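Review: The Gretitz Folding Work Table, One Summer In
Posted 27 September 2019 by Amanuel Gudeta

I bought the Gretitz in August to replace a Drareo desk that had been losing an argument with gravity since my second apartment. The Gretitz cost me $150, which in folding furniture buys you either a decent table or a very nice carton. I got a bit of both.

Setup

The box says 6 minutes. I took 36, and I had help, though my help mostly ate crackers and read the Spanish instructions aloud in a dramatic voice. The legs swing out and lock with a clack you can hear in the next room. One of them locks only if you say please. I've learned to kick it gently near the hinge.

Everyday use

It holds a sewing machine, a laptop, and a stack of library books I keep renewing. At full speed the sewing machine sets up a tremble that walks my pins toward the window. A folded dish towel under the machine cures most of it. The height is fine if you are my height. There's no adjustment, so if you aren't, I suggest a different chair.

Cleaning

Go for a matte top if you have the choice. My old desk was glossy and kept a complete record of every sandwich. Coffee wipes off the Gretitz if you catch it the same morning. Ballpoint does not. I've tried dish soap, baking soda, and a pink eraser, and there is still a phone number by the left corner that I'm afraid to call.
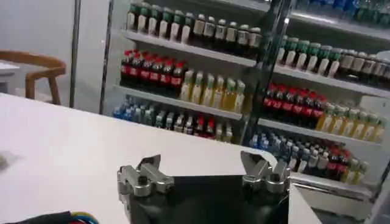 Folding and storage

It weighs 19 pounds and has a carry handle set just far enough off center to bang your shin. Folded, it slides behind my couch with nearly an inch to spare. The Dong table my sister has is lighter and folds flatter, but hers bows in the middle like an old horse, and she won't hear a word about it.

Returns

I ordered from the Prirnport outlet store, where returns are free provided you still have the carton. I cut mine up for tomato mulch on day two.

Verdict

Four stars. It would be four and a half if the fourth leg had better manners.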